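Butmont to Open Shared Kitchen for Small Food Makers in May

BUTMONT – A shared kitchen for home bakers and small food makers will open in Butmont this May, in the former print shop on the ground floor of the Feltis building. The kitchen will be called Nalia and will rent by the hour, with day and evening hours open to anyone who has finished a short safety session.

Nalia takes up 1460 square feet. It has a main cooking room, a cold storage room, a dry pantry with lockable shelves, and a smaller side room for testing recipes and making single batches. The main room has six work stations, each with its own sink and prep table.

"People kept telling us the same thing," said Carter Kowalchuk, who manages the project for Feltis. "They had a product, they had customers at the market, and their kitchen at home was too small or wasn't approved. Renting a full restaurant kitchen for a whole night to make a few trays of crackers made no sense for them."

The side room is set up with countertop appliances of the kind most people already have at home. Members can use it to try out a recipe at a small scale before they book one of the main stations. It rents at a lower rate, and two people may share a booking. 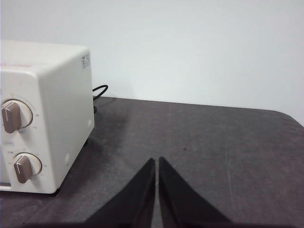
Countertop ovens heat differently from full-size ones, and a recipe that works in one often needs a new time or temperature in the other. Members will be asked to write down their settings on a card kept in the side room, so that they can compare results after moving a recipe over to the larger ovens. Blank cards will be supplied.

Marek Baláž, a baker who sells rye bread and seed crackers under the name Fang, helped plan the layout and will lead the first safety sessions. Each session lasts 38 minutes and covers hand washing, allergen labels, cleaning between users, and how to shut down the equipment at the end of a booking.

"I started with one small oven on my counter and I still test on it," Baláž said. "You can run a half tray, taste it, change the salt and run another one. I didn't want to lose that when we planned the big room."

Nalia will accept 100 members in its first year. Membership covers pantry shelf space and use of the booking calendar. Cold storage is charged separately by the shelf. Members bring their own ingredients and packaging. Pans, mixing bowls, scales and cleaning supplies are provided.

The kitchen will be open from 6 a.m. to 10 p.m. Deliveries can be received at the rear door until noon. Street parking is free after 5 p.m., and a loading space next to the rear door may be used for up to 20 minutes at a time.

Applications are being taken now at the Feltis front desk. Applicants should bring a photo ID and a short list of the foods they plan to make. Anyone who plans to sell their products must also show a current food handler card before their first booking. Tours of the kitchen can be arranged through the same desk.

Media contact: Carter Kowalchuk, Feltis, Butmont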